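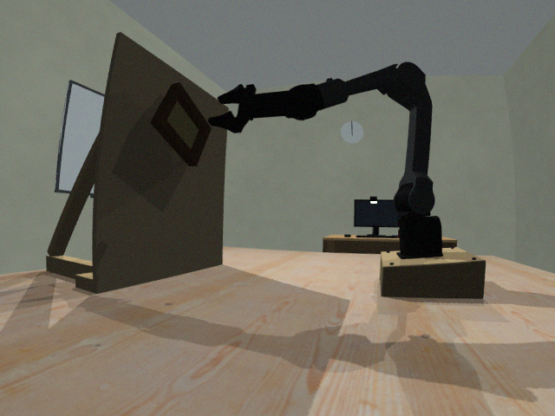

Home | Reviews | Open Days | Members | Contact

Review: Julham Tabletop Arm Simulator, as demonstrated at the Manolakis open day

Last updated: August

The Manolakis Training Center invited member schools to its open day to examine the Julham simulator, a software package for teaching the basic operation of small robot arms. Brittany Bergeron and Revathi Mudaliar attended for the Equipment Review Office. The present review is based on the morning demonstration and on a practice period in the afternoon.

The demonstration was led by Angus Morrison of the center's teaching staff. The exercise shown uses a black arm with a two-fingered gripper, fixed to a low wooden block on a tabletop. A tall board with a square frame on its face, turned to stand on one corner, serves as the target. The operator must bring the open gripper to a chosen corner of the frame and hold it there. Visitors were given 5 attempts each.

The reviewers found the controls easy to learn. Each joint can be moved separately, and a slow mode is available for the final approach. Shadows from the arm fall across the tabletop and were of real help in judging position. The room has a desk, a monitor and a wall clock, and Ms. Mudaliar considered that these gave beginners a useful sense of scale.

Depth remains the main difficulty. When the board is viewed at a steep angle, it is hard to tell whether the fingertips have reached the frame or are still short of it. A second view can be opened, but the command is placed two menus down and was missed by most visitors in our group. The printed guide does not mention it. Mr. Morrison agreed to pass this comment to the supplier.

Loading the exercise took 7 seconds on the center's computers. The reviewers did not test the package on older equipment. A school license covers up to 100 student accounts, and lesson plans are supplied separately.

The Office recommends the simulator for introductory courses, provided that an instructor is present for the first lesson. Schools already using the Stasov package will find the exercises similar and may prefer to wait for the revised guide. Requests for a trial copy should be sent to Danai Tsoukalas at the Manolakis front desk.

Contact the Equipment Review Office | Copyright Equipment Review Office. All rights reserved. | Back to top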